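Workshop Tips: Recording Sorting Demonstrations from a Mixed Tray

Darkow Workshop Notes, prepared by Noreen Awan and Murray Ashby
Last revised April 29, 2021

The following tips are intended for operators who record pick-and-place demonstrations for the sorting model at the Darkow workshop. They apply to the mixed-tray task, in which small household goods and toys are picked from a crowded tray and placed in colored boxes. Operators new to the station should read the Bukham safety sheet first.

1. Stocking the tray

Fill the tray generously. A model trained on tidy, well-spaced objects performs poorly when items touch or overlap, and the mixed-tray set was commissioned to correct that weakness. Combine soft and firm goods: spiky rubber balls, plush toys, crumpled packaging and at least one large cloth. The cloth should cover part of the contents. Do not smooth it flat.

Set the three boxes in a row beside the tray, within easy reach of the arm, and cover the table with the dark green cloth. Fabric of one plain color keeps reflections down and makes small objects easier to label later.
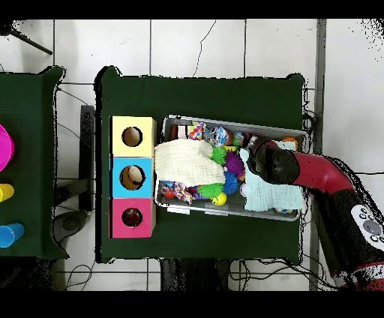 2. Planning the picks

Decide which object will be taken before moving the arm. Long pauses over the tray are recorded along with everything else, and the labeling staff must trim them by hand. Begin with items that lie on top. Pieces under a fold of cloth may be attempted once the surface layer has been thinned.

Approach from directly above where possible, with the fingers open – a slanted approach tends to drag neighboring items along. Spiky balls may be gripped lightly. Thin plastic packaging should be pinched at a raised crease.

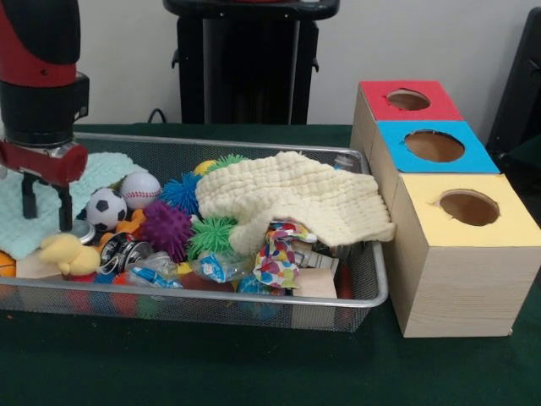 Asif Usmani asks that failed grasps be kept as well. In his view a slip followed by a second attempt teaches the model more than a clean pick, provided the operator marks the episode as a recovery before saving it.

This request has been adopted. Episodes marked as recoveries are stored in a separate folder and are limited to 80 per batch of 350, so that ordinary picks remain the larger share.

3. Working in the middle of the pile

Lower the gripper slowly when it must pass between objects. Light contact with surrounding items is acceptable and need not be marked. Heavy pressing is not – stop the arm, raise it and begin the approach again.
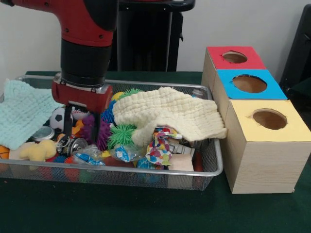 If a cloth catches on a finger, lift straight up and wait for it to settle before continuing. Operators should not reach into the tray while an episode is being recorded.

4. Between episodes

Stir the contents by hand after every batch, turn the cloths over and exchange several items with the spare bin. Change the order of the boxes only when the Kinnunen schedule calls for it, and enter the new order in the log.

The full set will close at 4000 episodes. Questions about labels should be sent to Naheed Cheema; worn finger pads are replaced by Murray Ashby on request.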